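July 4, 2022

I have been meaning to write about the Treltum ladies' cricket side for weeks now, and today I have a pot of tea and a quiet house, so settle in. We are halfway through the season and, as ever, the talk at the ground is all about who might be joining us and who might be off.

Bins and arms, both times:
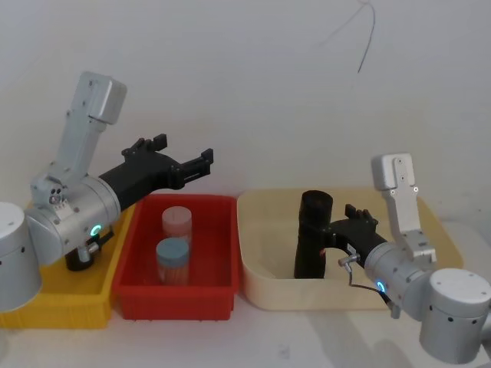
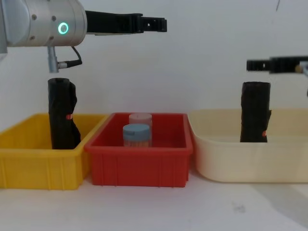
So can a player switch clubs in the middle of our season? She can, so long as both club secretaries sign the transfer form and she sits out the next league match before turning out for her new side.

It sounds simple enough, but you would not believe the muddle it caused with Sena Tetteh, who came over to us from Citbridge last month (and what a lovely bowler she is - such an easy run-up!). Her form went to the old address, and poor Ama Acheampong, our captain, spent a whole evening on the phone sorting it out. Sena sat out the Sarpong game with a flask and a blanket, cheering louder than anyone, and then took 6 wickets in her first match for us. I was so pleased I spilt my squash.

Ama herself has made 466 runs already, with most of July still to come, and I do think she looks happier for having another proper bowler to throw the ball to. We still need 2 batters before we go to Retetia, mind you. My niece has been dropping hints, but she has exams, and her mother would never forgive me. I shall bring the lemon cake either way.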